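How Do You Test a Robot's Hand?
Grown-ups will tell you it takes years of study. It also takes a bin full of junk.

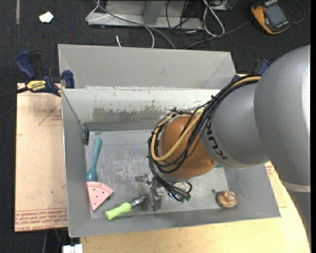 A robot arm at work over the metal bin, with a green-handled tool at its gripper.

Pick up a spoon. Go on, find one, the page will wait.

You probably didn't think very hard about that. You saw the spoon, your hand went to it, your fingers closed and up it came. You may have been chewing at the time. A robot has to be taught every bit of that, and it doesn't even get a snack.

What is a gripper?

A gripper is the part on the end of a robot arm that takes hold of things. The arm does the reaching. The gripper does the grabbing. You can take one gripper off and bolt on another, which is a handy trick you should not try with your own hands.

At the Dukthorpe workshop, two grippers were tried out on the same arm. One is called the Vetix. It has stiff fingers that close like a pair of pliers. The other is the Ouazzani, which has a rubber suction cup and works a bit like a vacuum cleaner that has grabbed the curtain.

Why use a bin?

Things on a neat, flat table are easy. Things in a bin lean on each other, roll into corners and hide. The sides slope, so the gripper has to come down from above without bonking the walls. Shiny metal can be a nuisance too, since cameras get muddled by reflections.

And why toys and odds and ends? Because they come in awkward shapes. The teal spoon is long and skinny. The pink wedge has a curved rim on one side and a point on the other. A tool with a bulging handle is fatter in some places than others, so it matters where you grab it. If a gripper can cope with all that, a plain cardboard box should feel like a vacation.

Who tells the arm what to do?

A camera looks into the bin. A computer program called Comico studies the picture and picks a spot to grab. Then another computer, the controller, works out how each joint has to bend to get there. All of this happens before the arm has moved an inch, so if a robot seems to be daydreaming, it may be doing math.

The cables carry power and messages up and down the arm. They have to be long enough to let it twist, and tied up well enough that it doesn't twist itself into a knot.

So which gripper won?

To be fair, both had to do the same job. Each gripper got 4000 tries, with the bin stirred up after every 20. A try only counted if the object came all the way out and stayed out. Waving it in the air and dropping it scored nothing, however stylish it looked.

The Vetix managed 3751. The Ouazzani did worse. It was very good with smooth, flat things and hopeless with anything wrinkled, because air leaks in through the folds and the suction gives up.

That left 249 misses for the winner. Those are the tries the engineers like to talk about at lunch – they show what needs fixing. Skinny things lying flat caused the most trouble. There isn't much to get hold of, and stiff fingers tend to scrape along the floor with a noise like a fork on a plate.

Try it at home

Put some safe things in a mixing bowl: a spoon, a sock, a ball, a crayon. Now pick them out with kitchen tongs, using one hand. Then do it again with one eye closed. Give yourself 20 tries each way and write down your score.

Dropped ones don't count. The robot had to follow that rule, and so do you.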